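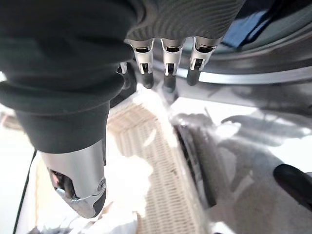 4. Table-top basket: placing, filling and care

This section covers the open woven basket used on the Ullel table top. For the wall shelf and the drawer trays, see sections 5 and 6.

4.1 Before you start

The basket is woven from natural strands. Colour varies between pale beige and cream, and small differences in strand thickness are normal. Slight creaking when the basket is first handled is also normal and becomes less noticeable with use.

1. Remove all packing paper, including any pushed into the corners of the weave.
2. Run a dry cloth along the rim and the base. Trim any loose strand ends flush with small scissors. Do not pull them.
3. Leave the basket unpacked in the room overnight before filling it. Strands that have been stored in a cold place are more likely to crack.

Note: A faint smell of dry grass may be present for a few days. Air the basket near an open window, out of direct sun.

4.2 Clearing the table top

1. Take everything off the table top and set it down on a second surface.
2. Wipe the table top with a damp cloth and dry it fully. White surfaces show grit easily – check by passing the flat of your hand over the area where the basket will stand.
3. Sort the items by how often they are used. Items used every day go in the basket. Everything else goes in the drawer trays (section 6).

CAUTION: Do not place the basket on a wet surface. Moisture held under the base can stain both the weave and the table.

4.3 Placing the basket

1. On the 1380 mm table top, stand the basket at the left or right end. The middle should be kept free for work.
2. Leave at least 149 mm between the basket and the front edge of the table.
3. If felt pads are used (spares pack 581), fit them to the underside of the base at evenly spaced points. Press each pad for some 8 seconds.
4. Lift the basket with both hands under the base when moving it. Do not drag it by the rim.

Note: Felt pads are recommended on glossy table tops. They are not needed if the basket stands on the Kpodo mat.

4.4 Filling

1. Put flat items in first, then heavier items, then light ones.
2. Keep long items upright against one side. Do not force them through the weave.
3. Stop when the contents are level with the rim. Items piled higher tend to slide back on to the table.
4. Put small loose items such as clips or coins in a lidded tin before adding them.

CAUTION: Keep open blades, open pens and leaking bottles out of the basket. Ink cannot be removed from untreated strands.

4.5 Cleaning

Weekly: empty the basket, turn it over and tap the base lightly. Brush between the strands with a soft, dry brush, working in the direction of the weave.

For marks: wipe with a cloth wrung out in lukewarm water and a drop of mild soap. Wipe again with clean water, then stand the basket on its side to dry. Do not use a hairdryer or place it against a radiator.

Do not soak, bleach or machine wash. Spray polish, including Cenix surface spray, is for the table top only and leaves a sticky film on the weave.

4.6 Problems

The basket rocks. Check for a strand end caught under the base, then check the felt pads. If the base itself is bent, dampen it slightly, weigh it down evenly on a flat surface and leave it until dry.

A strand has snapped. Tuck both ends back into the weave. If the break is on the rim, stop lifting the basket while full and ask for a repair strand, quoting the number on the base label.

Shares 8 | Comments 0

© Stisgate. All rights reserved. | Contact us | Back to top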